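Progress Report to the Karer Fund
Ziltidside Home Repair Program
September 10, 2024

Dear friends at the Karer Fund,

It hardly seems possible that another reporting period has come and gone, but the calendar on the office wall says so, and I have learned not to argue with it. Thank you for your patience with my last report, which ran long, and thank you in advance for your patience with this one, which I'm afraid may do the same. There is a good deal to tell you, most of it happy.

You'll remember that the grant was given to us for windows: repairing the old wood sashes where they can be repaired, replacing them where they can't, and fitting storm windows on the houses along Ziltidside before the cold weather. Our agreement divided the work into four stages. Two of them are now finished, the third is well under way, and the fourth (the storm windows on the north end) has been ordered but not begun.

Where we stand

The first stage was the survey, and it took us longer than we had planned, mainly on account of how differently these houses were built. From the sidewalk they look like sisters. Once you get a tape measure on them you find that hardly any two openings are the same, and on the older places the left side of an opening may not agree with the right. Heino Vanags, our lead carpenter, insisted on measuring every opening at the top, the middle and the bottom, and writing down the smallest number each time. I grumbled a little about the hours. I have since apologized to him, as the first delivery of sashes from Šimkus went in without a single one needing to be sent back.

The second stage was repair of the sashes that could be saved. We were able to save more than I told you to expect. A good many that looked hopeless from the street had sound wood under the paint, and what they needed was new putty, new cord, a bit of splicing at the bottom rail and someone willing to stand there and scrape. The bottom rails are nearly always the trouble spot, as you might guess, with the water sitting there year after year. Heino and his crew set up in the old carriage shed for this work, with the big doors open to let in the light, and neighbors took to stopping by with their own windows under one arm to ask what he thought. He never turned anybody away, though I did have to ask him to keep it to the lunch hour.

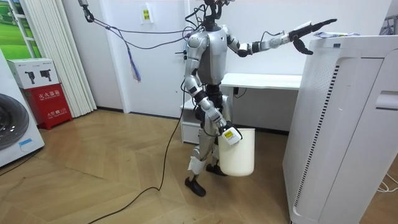 Silver-and-black humanoid robot with one arm reaching over a tall white appliance, parquet floor.

The third stage, replacement, began in June. We went with the Ilach double-pane unit in a plain wood frame, primed at the shop and painted on site in whatever color the family chose. I know there was some feeling on your side that vinyl would have stretched the money further, and I want you to know we went over it carefully. What settled it for us was the trim. These houses have wide, handsome casings inside and out, and the vinyl units we priced would have meant cutting into them or covering them up. With the wood frames we can leave the casings where they are, and the people who live there can go on recognizing their own front rooms.

We have had one real setback, and I'd rather you heard it from me. Three of the houses turned out to have soft sills, far worse than the survey had shown, and on one of them the softness ran down into the framing below. We stopped work on that house for a while until the wall could be opened and put right. It is sound now, and the new windows are in, but it cost us time and it cost us $2,227 that was not in the budget. I have taken that from the contingency line, as the agreement allows, and there is still money left in that line.

What the families tell us

I always enjoy this part. The thing people mention first is the quiet. We had all been talking about drafts and heating bills, and of course those matter, but the bus goes up Ziltidside until late in the evening and several people have told me they sleep better now. One lady on the corner says she can open her kitchen window by herself for the first time since she moved in - the old one had been painted shut so many times that it had more or less become part of the wall. She keeps a pot of basil on the sill now and sent me home with a handful.

It's too early to say anything sensible about heating costs. We have asked the families to save their winter bills, and most have agreed to share them with us in the spring, so I hope to have something solid for you in the next report.

What comes next

The remaining replacements should be in before the first frost if the deliveries hold. The storm windows will follow, starting from the north end of the street, where the wind comes straight off the water. Heino would like to spend an afternoon with each family showing them how to take the storms down, wash them and store them for summer, and how to touch up the putty before it starts to crack. He has already written out a one-page sheet of instructions, in very large letters, and I will send you a copy when it comes back from the printer.

We have one small request. The carriage shed has no heat, and putty doesn't care for cold any more than carpenters do. If there is no objection, we would like to move a modest part of what is left in the travel line over to renting a heater for the shed. A short note from you would be enough for our files.

Please come and see the street if you can manage it. The coffee is on most mornings, and the blue house with the round attic window is looking especially fine.

With warm thanks,
The Ziltidside Home Repair Program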